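**Clestgate Game Library, Setup Meeting**
March 2026, back room

Present: Berkay Coşkun (chair), Noémie Sabatier (notes), members of the sorting group
Apologies: none received

**1. Last minutes**

Approved with one change. Under item 4, "Nirnance shelf" should read "Nirnance box." Noémie has fixed the copy in the binder.

**2. Work table**

Berkay said the white covering on the card table should stay for the rest of the sorting. Small pieces are easy to see on it, and a spill only costs us a sheet of paper. The roll is in the tall cabinet. We agreed to change the paper when it gets marked up and to leave the middle of the table clear between sessions. Trays go along the far side.
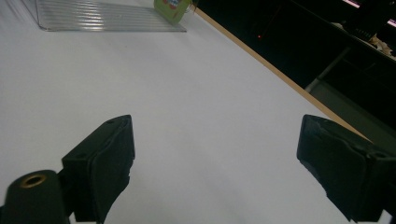

There was some talk about tape. The first sheet was taped to the wood and left a sticky line, so from now on we fold the paper under the table edge and leave the tape alone. One member asked for a darker covering for the white cards. Berkay will look for a felt mat at home. No money to be spent on this.

**3. Clear trays**

Noémie reported on the clear ridged trays. They store well and you can see what is in them without opening anything. A card will stand up in one at a tilt, and she would like the front card of each set shown that way when the library is open. For the circus set she suggested the clown card with the lime-green border, as children can pick it out from across a room.

Two members thought standing cards would get bent. Agreed to try it with the circus set only and look again at the next meeting. Cards go back in their boxes at closing.

The trays scratch if they are stacked with grit in them. Wipe with a damp cloth, no spray. Labels go on the short end.

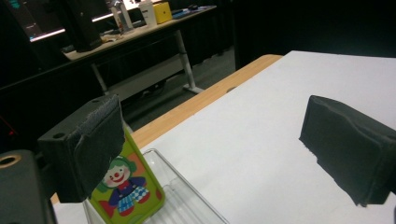

*Reading time: 3 minutes*

**4. Donations**

The Leclerc family gave two bags of card games and one box of board games. The bags have been gone through. One standard deck has all 52 cards and can go out on loan. The animal pairs game is missing its rules, and Noémie will write them out by hand. The board games have not been opened yet.

Gruvstead has asked if we can lend them a starter set for their after-school room. Agreed in principle. Berkay will ask how long they want it for and who signs for it. Nothing from the Nirnance box is to go to Gruvstead until the box has been listed.

**5. Second table**

The other table is still being used as a place to put things down. Cups, bottles and anything else that isn't a game should go home or to the kitchen at the end of each session. Berkay would like that table for boxed games by the next open day.

A member asked if both tables could be pushed together. This was tried last September and people could not get past to the door. Not taken further.
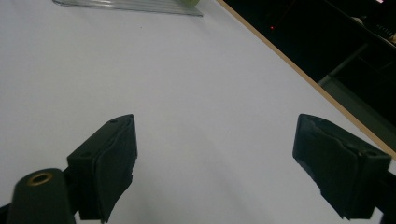 **6. Sleeves and supplies**

We have one pack of 100 card sleeves left. Agreed to buy a pack of 300, same size as before. The larger picture cards don't fit these sleeves and will go without for now. Also needed: rubber bands, a new marker, small zip bags for dice.

**7. Other business**

The light switch by the cabinet sticks. Berkay has told the building office.

Loans will be kept to 8 games per family. One member asked for this to be looked at again after the summer.

**Actions**

- Berkay: felt mat, Gruvstead loan, clear second table
- Noémie: rules for the animal pairs game, tray labels, order sleeves
- Sorting group: open the Leclerc board games, list the Nirnance box

Next meeting: date to be sent by email.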